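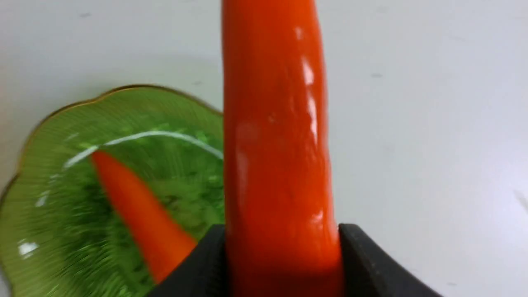
The Dirkau shelter kitchen is a self-contained cooking unit for halls, schools and churches that open as public shelters during a hurricane or a long power cut. It runs on bottled gas, needs no mains electricity and can be set up by two people. It was designed for plain food cooked in bulk, mostly soups, stews, rice and porridge, made from whatever the district store has on the shelf. Root vegetables do much of the work. A long, thick carrot like this one, a bit uneven and tapering only slightly, goes through the hand slicer supplied with the kit once it has been cut in half, and the slices come out even enough to cook in the same time as diced potato. Leafy vegetables should be cut with a knife.

Print | E-mail

What is supplied

The kitchen packs into two lidded aluminium crates. The larger one holds the burner frame, the windshield and the main pot with its lid. The smaller one holds the second pot, the slicer, ladles, a gas hose with regulator, a lighter, a fire blanket and the printed instructions. The gas cylinder is not supplied and should be bought locally, as fittings differ from one island to the next. Please tell us which cylinder you use when ordering so that we can pack the right regulator.

The main pot holds 60 litres. Filled to the line, it gives 100 servings of soup or stew. The second pot is meant for rice or for boiling drinking water and sits on the smaller burner. Both burners can be used together from one cylinder, although the flame on the large burner drops a little when both are fully open.

The heavier crate weighs 22 kg empty of food and water. It has a fixed handle at each end and should be carried by two people. The crates stack, and either one can be used as a low bench once unpacked. They are not watertight. If your store room floods, put them on a shelf or on blocks.

Where it can be used

The burners must be used under a roof with open sides, such as a porch or covered yard, or in a kitchen with working ventilation. They must never be lit in the sleeping area of a shelter or in any room that has been boarded up. While the storm is passing and doors have to stay closed, serve cold rations and leave the kitchen packed. Most shelters start cooking when the all-clear has been given and people are waiting for roads to reopen.

The windshield fits on three sides of the frame and copes with an ordinary stiff breeze. It is not meant for gale conditions. The feet adjust by hand for uneven ground. Check that the frame is level before putting the full pot on it, and fill the pot in place with a bucket or jug, as a full pot is too heavy to lift safely. There is a drain tap at the bottom for the washing-up water. The tap takes a standard garden hose.

Cleaning and storage

Wash the pots and slicer in hot soapy water. The slicer blade lifts out after the two wing nuts have been undone. Wear the glove. Dry everything before it goes back in the crates, including the inside of the tap, and leave the lids off overnight if the weather is humid. The hose should be checked for cracks each May, before the season starts, and replaced if it feels stiff or sticky. Spare hoses are kept in stock – please quote the number stamped on the regulator.

We suggest lighting both burners at the same time as the hose check. A burner that gives a yellow flame usually has dust or an insect nest in the air inlet. Clear it with the brush clipped inside the lid of the small crate.

Training

Every kitchen comes with a half-day session for up to eight people at your own building. Janaka Fakir runs the sessions in the Luvberg district and Sewwandi Wickramasinghe covers the outer parishes. The session deals with setting up, gas safety, cooking one full pot and packing away. You will need to provide the food and a cylinder. Refresher sessions can be booked separately.

The instructions are printed on wipe-clean card in English, French and Spanish. Extra sets are free to shelters that have already bought a kitchen.

Price and delivery

The complete kitchen costs £1,434 including the training session. Delivery is charged at cost and depends on the port. Public bodies may pay on invoice. Orders from parish groups and churches are accepted with a deposit of half the price, with the rest due on delivery.

Kitchens are built to order by Plultix at the Luvberg workshop. Orders placed in the months before the season take longer, and we cannot promise delivery before a named storm. Shipping agents stop taking crates once a port has been put on alert.

The frame and burners are guaranteed for five years. The pots, slicer and hose are guaranteed for one. Damage caused by salt water or by using the wrong regulator is not covered. Repairs can be done at the workshop, and a burner can be swapped on site with one spanner.

Also available

Bowl and spoon set, stainless steel, in a carrying sack
Replacement slicer blade with glove
Regulator and hose, all common cylinder types
Trolley for moving crates over level ground

Enquiries

For prices and delivery, ask for Nusrat Kumarasinghe. For technical questions and spare parts, ask for Tanveer Warraich at the workshop.

Page last revised 12/02/2020

Print | E-mail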